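Tilance Storage, Pledstead: Frequently Asked Questions
Last revised 2/20/02

Access and contracts

How many units are there, and what sizes?
There are 73 units in two buildings. Building A is heated and has the smaller sizes, 5 x 5 and 5 x 10 feet. Building B is unheated and has 10 x 10 and 10 x 20. Ceiling height is eight feet in both, but the roll-up doors in B clear at seven feet. Measure anything tall before you rent.

When can I get in?
The gate keypad works from 6 a.m. to 10 p.m. every day. The office keeps shorter hours, which are posted on the door. If the keypad rejects your code, wait for the red light to go out before trying again. Four wrong entries in a row lock the pad for fifteen minutes, and the office cannot clear this from inside.

What is the shortest contract?
One calendar month. Rent is due on the first. A unit taken in the second half of a month is charged at half rate for that month. Notice to leave must reach us in writing ten days before the last day of occupancy.

Can I use my own lock?
Yes. The hasps take a shackle up to 3/8 inch. Disc locks fit. Long-shackle padlocks fit but leave enough of the shackle exposed to be cut. Units 30 through 36 have the older hasp and need a 5/16 shackle or smaller.

Can someone else enter my unit?
Only a person listed on the access card. Additions must be signed for at the office. We do not accept them by telephone.
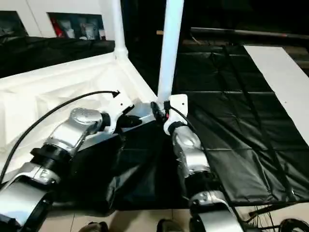
Changing the list does not change the gate code. If you remove somebody, ask for a new code at the same time. The old one stops working at midnight.

Humidity and temperature

Is Building A climate controlled?
It is heated to 55 degrees F in winter and dehumidified all year. It is not air conditioned. The Clerutitz dehumidifier at the north end is set to hold 45 percent relative humidity in the corridor. Readings inside a closed unit will be higher, particularly in the first few weeks if you have brought in damp goods.

What about Building B?
There is no heating or humidity control. The slab has a vapor barrier, but warm air entering in March and April will still condense on cold concrete. Expect some surface moisture at floor level. Customers storing paper, leather or upholstered furniture should take a unit in Building A.

Do you supply pallets or floor covering?
Pallets are stacked beside the loading dock and are free to use. Please return them. We do not supply floor covering.

What should I put on the floor?
For most goods a pallet is enough. If you want a layer under the pallet as well, use plastic sheeting of 4 mil or heavier, in one piece if possible, and keep it two inches short of the walls so that air can move.
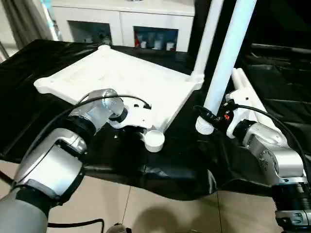 Sheeting serves two purposes, and the two call for different handling. As a moisture layer it goes flat on the slab, with any seams overlapped by a foot and taped. As a dust or scratch layer it goes on a shelf or table top, and there the weight of the sheet matters less. Black plastic draped over the surface, as under the white tray-shaped piece in the picture, is adequate for this second job, and light-colored items are easy to find against it. Do not wrap goods completely in plastic – trapped moisture has nowhere to go, and mildew can start within a month. Cotton dust sheets are better for covering the top of a load.

Vehicles and engines

Can I store a motorcycle or a small car?
Yes, in a 10 x 20 unit in Building B, with a current title shown at the office. The fuel tank may be no more than one quarter full. Put a drip tray under the engine. Disconnect the negative battery terminal or remove the battery.

Can I store a generator or a mower?
Yes, on the same terms, but the fuel tank must be empty. Run the engine dry outside the building. This applies to every make. We have been asked whether a Honda generator is exempt if its fuel valve is closed. It is not.

Can I run equipment inside a unit?
No. Combustion engines may not be started in either building. Electrical outlets are in the corridors only and are for vacuum cleaners and hand tools during loading. The circuit in each corridor is shared, and the limit for all users together is 1800 watts. Space heaters are not allowed. A portable generator rated over 3000 watts may not be operated anywhere in the yard.

Packing and stacking

How high can I stack?
Keep 18 inches clear below the sprinkler heads in Building A. There are no sprinklers in Building B, but we ask for a foot of clearance under the lights. Put the heaviest boxes at the bottom and leave a walkway to the back wall if you expect to visit.

How should I store garden furniture?
Wash it and let it dry fully before bringing it in. Stacking chairs should go no more than six high. Take cushions off and store them on edge, off the floor. Plastic furniture left in Building B over winter becomes more brittle in the cold, so do not rest boxes on it.

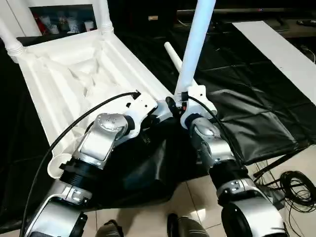

Payment and insurance

How can I pay?
By check, money order or cash at the office. Checks should have the unit number on the front. A payment envelope slot is to the left of the office door. Do not put cash in it.

Are my goods insured?
No. Our policy covers the buildings. Your homeowner's or renter's policy may extend to goods held elsewhere, often with a lower limit. Ask your agent for the off-premises figure in writing and give us a copy for your folder.

What happens if I am late?
A late fee is added on the sixth day. On the fifteenth day the gate code is suspended until the account is paid.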